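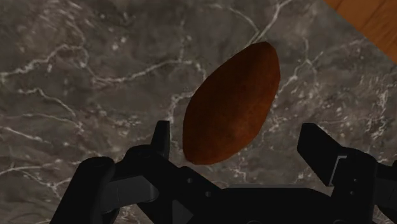
Can you sleep overnight in a motorhome at the Karagiannis ferry parking lot, or do they move you on?

They let you stay one night if you have a ticket for the morning boat. Pull up to the booth on the left side, show the ticket, and the guy gives you a paper slip for the windshield. No hookups, no dump station. The lights stay on all night so bring something for the windows.

Posted by: slowlane_pete

More detail on what I'm asking. We're driving down to Drerkham in August, two adults, one dog, 24 foot rental. Our boat is the early one and check in closes before 6, so I don't want to be driving mountain roads in the dark to make it. The campground in Toton is the closest one I can find and it's still an hour out. Already emailed the ferry people twice, no answer. Any other place to stop that's closer? Also is the road from Toton ok for something our size — my wife drives the second half and she hates narrow bridges.

Nandi Nkosi

We did this trip last year, same direction, slightly bigger rig. The lot is fine. Not pretty. Loud till maybe midnight because the freight trucks line up on the other side of the fence, then it goes quiet, then it all starts again at 4. Bring earplugs.

A few things I wish I'd known. The slip is only good for the ticketed vehicle, so if you're towing a car make sure that's on the ticket too. They charged us 13 for the night, cash, and he did not have change. The restrooms are inside the terminal and the terminal gets locked after the last boat, so you're relying on your own. Fill your water in Toton, there's a tap behind the gas station across from the church, free if you buy fuel.

Road from Toton: take the 118, not the coast road. Your GPS will want the coast road becuase it's shorter. Don't. The 118 has one bridge that looks tight but trucks use it all day, just wait your turn. After that it's two wide lanes all the way to the port. We took 50 minutes and that was with a stop for coffee.

Dog was no problem in the lot. There's a strip of grass by the exit. On the boat they wanted ours muzzled on the stairs, so pack one.

If you don't like the sound of the parking lot there's a farm stop at Demevov, 12 miles before the port, with space for maybe five or six rigs. Gravel, some slope, so have your leveling blocks handy. You need to call ahead in summer. We stayed there on the way back and slept a lot better. They sell eggs and a really good hard cheese. You'd have to be up by 4:30 though, and the gate is closed at night so ask them how to open it before you go to bed!!

gravelroad19

never stayed in the lot but my brother in law did and said it was free?? maybe that was off season. I would just get the later boat personally, there's usually one at noon and you can change the ticket at the desk if it isn't full. check in for that one is way more relaxed

Nandi Nkosi

Careful with the noon boat, it only takes vehicles under 19 feet. We asked. A 24 footer won't get on.

slowlane_pete

Ok thanks, that settles the noon one. Going to call Demevov tomorow and use the lot as backup. Do you remember if the farm takes cards?

Nandi Nkosi

Cash there too. Bring small bills.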